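How to Clear Out a Small Entryway

Start by taking everything out of the entryway and putting it on an old sheet in the next room. Sort it into things used this week, things used this season, and things that can go. Winter boots can be packed away after February if the ground is dry.

Wipe the shelves with warm water and a drop of dish soap. Dry them with a towel before anything goes back.

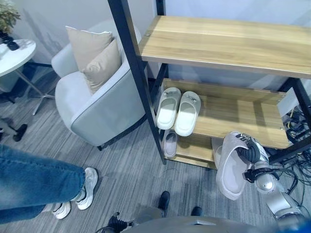
Put only the shoes from the first pile back by the door. Seasonal pairs go in a lidded box with the size and owner written on the end. Vacuum the carpet along the baseboard with the narrow nozzle, then set an alert on your phone to repeat the job in 14 weeks.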